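ok I have put off sorting the craft table since October and tonight is the night. thread, because I need witnesses 🧵

1/ background for new people: I do lettering and little marker drawings, mostly cards, mostly for friends, sometimes for the Partington market when I get my act together. All of it happens on one table in the corner of my bedroom. The table has a problem and the problem is me.

2/ Step one was dumping every pen I own on the bed. Every mug, every coat pocket, the bag I took to Jirkstead and never unpacked. I counted, which was a mistake. **114.** I don't have 114 pens' worth of talent!!

3/ Step two, scribble test. Old envelope, one line each. If it skips it gets a second chance, if it skips twice it goes. I was very strict for the first ten minutes and then I found the gray I used on Manaia's birthday card and got soft.

4/ Manaia Hoani if you're reading this, you still have my good ruler. I'm not mad. I'd like it back though.

5/ Lost 9 to the scribble test. Two of those were the same shade of peach, so apparently I buy peach, kill it, and buy it again.

6/ Things I found that are not pens: a bus ticket, half a birthday candle, a Hisetti gift card with (I checked) $5 on it. So that's my evening paid for.

7/ A few of you asked about storing alcohol markers. I keep mine lying flat. The dual tip ones especially, if they stand on one end for months the other end gets sad and streaky. Vy Châu taught me that back when we shared a desk and she's been right about every art supply question since.

8/ So the new rule is that markers I'm using this week live in a shallow tray, lying down, and everything else goes in the drawer by color family. The tray is allowed a glue bottle. The tray is NOT allowed to become a second drawer. (it's already becoming a second drawer)

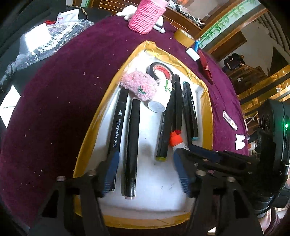

*Posted by Ullow · Mar 8, 2020*

9/ Tray in progress! The black ones are the art markers, and the fuzzy pink pouch is staying because I love it. Electrical tape can probably go live somewhere else. Same for the packing tape next to the tray.

10/ Also yes the velvet. I know. It's a gorgeous deep maroon and it holds on to every white crumb in the room. I'm going over it with a lint roller after this and I'm not giving it up.

11/ The pink knitted holder at the back stays too. It matches the pouch, I don't make the rules.

12/ Drawer is next. Greens first, I think, there are so many greens. Does anyone split warm and cool or do you just go light to dark? Tell me before I commit, I've got tea and one clean envelope left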